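19. Februar 2022, Werkstatt

Platinenattrappe neben dem offenen Dell-Gehäuse aufgebaut. Grau, Kunststoff, erstaunlich würdevoll. Der Drucker brauchte drei Anläufe, die ersten zwei Ergebnisse dienen jetzt als Türstopper.
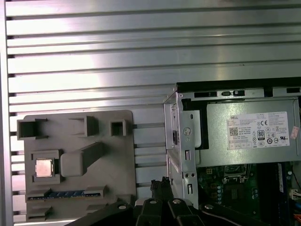
Kimie wendet ein, die Sitzmulde für die CPU müsse tiefer werden, sonst lerne man an der Attrappe nur, wie man Prozessoren auf Attrappen legt. Notiert, mit Zähneknirschen.

Rand der Mulde also mit der Feile besucht. Den Speicherriegel lasse ich stecken, der stört niemanden und gibt dem Ganzen etwas Seriöses.

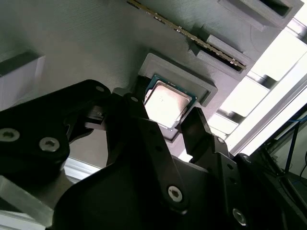 Offene Frage bleibt die Ablage. Farzad will die CPU nach jedem Durchgang zurück in die Mulde, ich will sie in der Schachtel von Sikora – die allerdings seit August als verschollen gilt. Vorerst gewinnt Farzad.
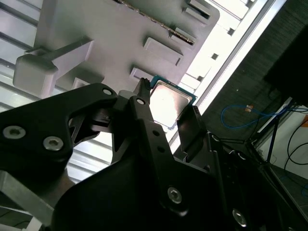
Regel fürs Wochenende: Wärmeverteiler nur am Rand anfassen, Kontakte gar nicht. Wer Pins verbiegt, richtet sie selbst, mit Lupe und ohne Publikum. Vor dem Einsetzen Hebel hoch, dann erst die CPU holen.

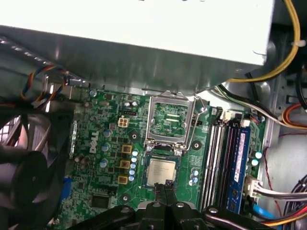 *Dell-Board, Sockel offen, CPU noch darunter.*

Montag: Wärmeleitpaste bestellen, Schachtel suchen.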